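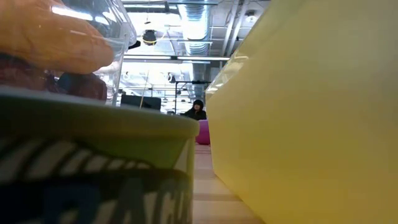 **Slide 1 – title up, wait for the coffee line to sit down**

Morning. I'm going to talk for twenty minutes about pantries, specifically the back of them. If you came for the session on dishwashers, it's across the hall and has better snacks.

**Slide 2 – the Flumside survey**

- We asked households in Flumside to empty one cupboard and write down what came out. 46 said yes. I assume the rest had seen their cupboards.
- Total: 1052 items. Pause here, people like a big number.
- Nearly 2 in every ten were duplicates. Paprika leads by a mile. Everyone buys paprika on vacation from their own memory.
- Don't get drawn into what counts as a duplicate. Smoked and sweet are different. Move on.

**Slide 3 – a bit of history**

The Meinecke household book, 1743. One page lists everything in the larder, and next to the barley somebody has written "more than was thought." I've had that line over my desk for years.

(If asked: yes, the barley gets bought again four pages later.)

**Slide 4 – why labels don't help**

- A label tells you what's inside. It won't tell you that you already own three.
- Deep shelves are the real villain. Past arm's length, food becomes geology.
- Stondeo trial: same cupboards, shallower shelves. People complained for a week, then found their lentils.

**Slide 5 – Ester**

Our shopping list app. Keep this short, it crashed in rehearsal. Say "early version" and click through fast.

**Slide 6 – what we'd like from you**

Second round starts in September. We need cupboards, the worse the better. Sign-up sheet is by the door – pen is on a string, please leave it on the string.

Questions. Skip the one on canned peaches if time is short.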